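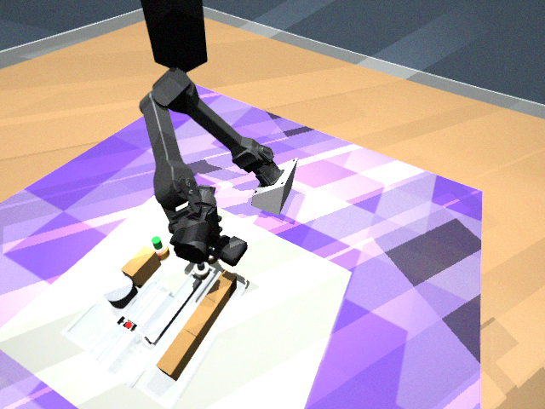 Floor and rug care: frequently asked questions

Wooden floors

How often should a sealed wooden floor be washed?
Dry dust weekly. Damp mop once a month in living rooms and every two weeks in halls and kitchens. More frequent washing shortens the life of the finish and does little for appearance.

How wet should the mop be?
Wring it until no water drips when it is held up for ten seconds. The floor should be dry to the touch within two minutes. If it stays wet for longer, wring harder or change the mop head.

Can I use vinegar?
No. Diluted vinegar dulls most water-based finishes over time, and the change cannot be polished out. Use a pH-neutral cleaner at the strength printed on the bottle.

How do I find out whether my floor is oiled or lacquered?
Put a drop of water in a corner and leave it for 10 minutes. On lacquer the drop keeps its shape. On oil it will usually spread, and may leave a slightly darker patch that fades as it dries. Old wax behaves like oil in this test, so if the floor predates your tenancy or purchase, scrape a small area with a fingernail as well. Wax comes away as a soft grey curl.

What humidity should the room be kept at?
Between 40 and 60 per cent. We take 50 as the target when setting a humidifier. Gaps that open in January and close by June are seasonal movement and should not be filled.

Rugs and mats

Do I need an underlay?
On a hard floor, yes. It limits slip and keeps grit from being ground into the finish. Cut it 2 cm short of the rug on every side so that the edge lies flat.

Which underlay should I avoid?
Anything with a PVC or unspecified rubber backing. Plasticisers migrate into lacquer and leave a yellow mark in the shape of the mesh. Felt, or felt bonded to natural latex, is safe on most finishes. The Druvunham felt is the one we stock; the Lorby grip sheet is for stone and tile only.

The floor under my rug is a different colour. Is it damaged?
Probably not. Timber changes colour in daylight, and the covered part changes more slowly. Take up the rug and leave the area exposed. Some 17 weeks is typical for oak, longer in a north-facing room. Cherry moves faster. Turning the rug end for end twice a year evens out fading in the rug itself but has no effect on the floor.

Can a patterned cotton rug go in the washing machine?
Check the label first, then test each dark colour with a damp white cloth pressed on for a minute. If any dye transfers, do not machine wash. Otherwise use a cool wash with a low spin, and dry flat - line drying pulls the corners out of square.

How do I stop the corners curling?
Roll the rug the opposite way overnight. If the curl returns, fit corner tabs, and check that the adhesive is rated for your floor finish.

Orders and advice

Do you send samples?
Yes. Underlay samples are free, one per type. Write to Sharon Ogola at the sample desk with your floor type and rug size.

What is the charge for a home visit?
£29, refunded against any floor treatment booked afterwards. Visits are made by Dennis Rugemalira or Yuxi Mao. Please lift rugs and move light furniture beforehand.

When is the advice line open?
9.30 to 4, weekdays except Tuesday.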